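Section 4. First Pick Test (Durus Simulation Kit)

12 shares 3 comments

Run this section after the Durus scene files are installed and the license check has passed. The test loads the supplied tabletop scene, closes the gripper on the cube and lifts it. Allow 218 MB of free disk space for the log.

4.1 Loading the scene

1. Open the Durus launcher and select Scenes > Tabletop > Pick 1.
2. Wait for the status field to read READY. On a first launch the textures are compiled and the field may stay at LOADING for several minutes.
3. Set the controller port to 3159. If another program holds this port, change it in both the launcher and the controller file.
4. Press Home. The arm moves to its start pose.

NOTE: Do not scale the cube or the plate before the first test. The stored grasp pose is valid only for the supplied sizes.

4.2 Closing on the cube

5. Select Approach. The fingers stop above the cube, pointing straight down.
6. Set the descent time to 1140 ms and select Descend.
7. Select Close. Check in the viewer that both fingers are on the cube before you continue.

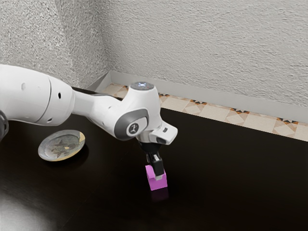

8. Set the hold time to 700 ms. Shorter values are accepted, but the contact solver may not settle and the cube can slip during the lift.
9. Select Lift. The result is written to the log as PICK OK or PICK FAIL.
10. Select Release, then Home.

CAUTION: Values entered here are passed unchanged to a physical arm if Live Output is on. Keep Live Output off for all of Section 4.

4.3 If the test fails

Fingers close above the cube: reset the scene and repeat from step 4. Cube rotates in the grip: raise friction one step in the Contact tab -- do not raise grip force first. Viewer drops frames: turn off table reflections under Display. This has no effect on the physics result.

Save the log before closing the launcher. Unsaved logs are deleted on exit.

Section revised April 23, 2021 -- H. Görtz, Zostholm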